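04/09/2022

# Notes on collecting demonstrations, part two

The first post covered mounting and wiring. This one covers the data, which has taken more of my winter than the hardware did.

The task is sorting small foam letters onto plates with two arms, driven by teleoperation. I picked it for dull reasons. The letters are cheap, they don't break when squeezed, and they come in enough colours and shapes that a policy can't get by on one memorised grasp. A foam "l" wants to be picked across its narrow side. An "o" can be taken by the rim or across the whole width, and the operators disagree about which is right.

Current total is 1039 episodes kept. An episode is one complete run from scatter to finished, with both arms returned to the start pose before the recording is closed. I log joint positions, commanded positions, gripper opening and the camera streams, all stamped from a single clock. The first batch used separate clocks, and the offset between video and joint state drifted by up to 6 frames over a long session. I tried to correct it afterwards and gave up. Those runs are on a drive in the cupboard and are not part of the total.

## Scatter and reset

Resets were the main source of bias. When I did them myself I put the letters down tidily, well spaced and mostly face up, with the plates in the same spots every time. A policy trained on that did well on my layouts and poorly on anyone else's. Loukia Andreadis, who did most of the teleoperation in the second month, started dropping the letters from a cupped hand and leaving them where they fell. Overlaps stayed. Letters touching a plate rim stayed. Success during collection went down and success during evaluation went up.

Plates are now moved between episodes as well. The rule is that each one must be reachable by at least one arm without the other having to retract.
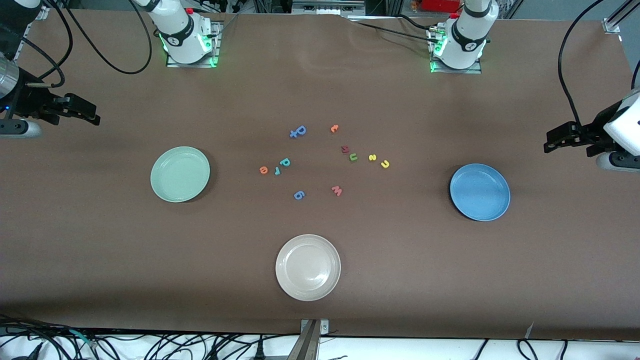
Handovers are the weak spot. If a letter lies on the right and its plate is on the left, the operator can either reach across or pass the piece between grippers. Both are valid, and a mixed set of demonstrations teaches the policy to hesitate halfway between them. Grigoris Sarantis suggested fixing the choice by region: anything beyond the midline gets passed, everything else is placed directly. We re-recorded the affected layouts under that rule. Hesitation dropped noticeably, although I haven't measured it in a way I'd defend.

## What gets thrown out

I was too generous early on. The current criteria for rejecting an episode:

- a dropped letter that leaves the table
- any contact between the two arms
- a pause longer than 4 seconds with no commanded motion
- a hand entering the workspace before the recording is closed

A missed grasp followed by a clean second attempt is kept and tagged as a recovery. Filtering those out was a mistake I made for several weeks. The resulting policy had no idea what to do after closing on air, and would carry nothing to the plate with great confidence.

Tagging is done by the operator straight after the run, from a key press. I tried doing it in bulk from video and was slower and less accurate. With black fingers over a dark letter, it's hard to tell on playback whether the piece was gripped or nudged.

## Software

The recorder is a small program I call Mundano. It writes one directory per episode, with a plain text manifest and no database. It refuses to start if any stream is missing or if free disk falls below a threshold. Directories are copied nightly to the machine at Greltau, where the training runs happen, and checksummed on arrival. I've had 2 corrupted copies so far, both traced to the same network cable – since replaced.

## Next

Joint commands are still noisier on one arm than the other at low speed. I suspect the leader side, as the noise is there in the commanded values and the follower is tracking them faithfully. I'll swap the leader handles over and see whether it moves with them.

After that, Loukia wants to add layouts where a plate already has letters on it at the start. I'd like that batch finished by December, before the bench goes to Prirnham. The manifest format will need a field for initial plate contents, and I haven't decided whether to backfill it for the existing episodes or treat a blank as empty.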